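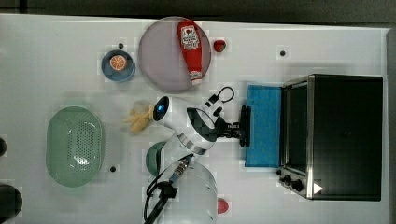
Equipment and Methods Review: Vasanley Tabletop Manipulation Kit
Reviewed by Irina Hodoroagă and Samer Tannous, Furtuna Laboratory
2024-04-18

The Vasanley kit is a software and protocol package for teaching a single robot arm to tidy and sort household objects from recorded demonstrations. It is supplied with a calibration routine, a recording interface and a training method which its developers call staged relabelling. The laboratory assessed the kit over one term, on a white table set with ordinary kitchenware, loose and packaged food, and a toaster oven.

Under staged relabelling, each demonstration is divided at the moments when the gripper opens or closes, and every segment is given its own written instruction. The policy is then trained on segments and whole episodes together. Our operators recorded 1,193 episodes, which the software divided into 2,814 usable segments. Segmentation was dependable for rigid items such as plates and bowls. It was less so for the sponge, whose compression under the fingers was frequently recorded as a second grasp.

The principal result is favourable. A policy trained with relabelling completed the sponge retrieval task in 17 of 20 trials, against 11 for the same network trained on whole episodes only. Most of the remaining failures occurred close to the oven door, where the arm obscured the target from the overhead view. Reviewers should note that both policies were evaluated on one table and under one lighting arrangement, and the laboratory makes no claim regarding other sites.

Documentation is uneven. The calibration chapter is thorough, and a new operator was able to complete it unaided. The chapter on training refers to configuration files that were not included in our copy; Kiyoshi Takeda obtained them from the supplier in December. Colour settings for the overhead view must be entered again after each restart, an inconvenience the supplier has undertaken to correct.

The kit is recommended for groups with an established arm and at least 2 trained operators. Purchasers whose work centres on soft or deformable goods should request a trial licence first.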